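Most of the advice on cleaning scuffed metal gets copied from one site to the next, and I doubt half the people repeating it have ever picked up a rag. I've had metal drawers, bins, trays and a utility sink in my workshop for years, and I've tried nearly all of it. These are my notes, grumbling included.

## Baking soda and vinegar

Mixing the two gives you a nice fizz and a puddle of slightly salty water. The acid and the base use each other up. If you want a mild scrub, make a paste of baking soda and a little water. If you want to dissolve hard water scale, use vinegar alone, then rinse well. Keep vinegar away from bare galvanized metal, where it eats the zinc you paid for.

## Ketchup

It works on tarnished copper, slowly, and costs more than lemon juice and salt. On steel it does next to nothing. I left a blob on a rusty hinge overnight and had a rusty hinge that smelled like a burger.

## Aluminum foil on rust

I expected to hate this one. Crumpled foil dipped in water does take light surface rust off chrome, and it's softer than steel wool. On anything pitted, forget it. You'll be rubbing until dinner and the pits will still be brown at the bottom.

## Toothpaste

Qianru Xu swears by it for faucets. It's a very fine abrasive with mint in it, so sure, it will shine up a small spot. It will also dull a mirror finish and pack itself into every seam. Try it under the spout first.

## WD-40 and other sprays

A thin oil makes scratches harder to see for a week or so. That's why the "after" photos look so good. The scratches are still there, and now the drawer collects sawdust. Use it to get sticker glue off, wipe it down with dish soap, and stop there.

## Tape over a seam

The tips pages love metal tape, and I'm only half against it. It's fine for covering a joint that catches crumbs or screws. It won't hold weight and it won't make a container watertight, whatever the package says.

If you do it:

- Degrease both sides with rubbing alcohol and let them dry.
- Cut the strip longer than you need and round the corners with scissors.
- Press from the middle outward with the back of a spoon.
- Don't stretch it. Stretched tape creeps back and lifts at the ends.
- Replace it when an edge curls. A second layer on top just gives you two curling edges.

Heriberto Pacheco puts down a bead of silicone instead and claims it lasts longer. Maybe. It's a pain to scrape out when it goes.

## Paint on a surface that gets rubbed

Spray paint looks great on a metal slope or floor right up to the day you start using it. Anything that slides will find the thin places. If you insist on painting, scuff the whole surface with 200 grit first, wipe off the dust, prime, and put on 2 light coats. Give it a full week before you load it, even if the can promises an hour.

My own opinion is that a work bin can stay ugly. Knock off the loose flakes with a plastic scraper so they don't end up in your parts, and leave the rest alone.

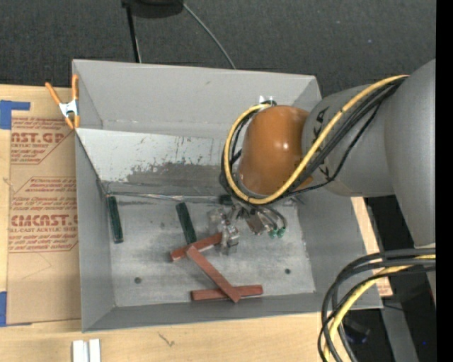

*Gray metal bin with a worn patch on the sloping panel and a shiny strip along the seam.*

## Rubber liners

A cut-to-fit mat does more for a metal bottom than any polish. It quiets things down, too. Skip the ones with a sticky back, which trap grit and leave a mess when you pull them up. Huiling Tang uses scraps of old yoga mat, and I can't find anything wrong with that except the color.

## Magic erasers

Good on painted metal, if you go easy. They're sandpaper in a friendly shape, and on glossy paint they leave a dull spot you'll notice every time the light is on.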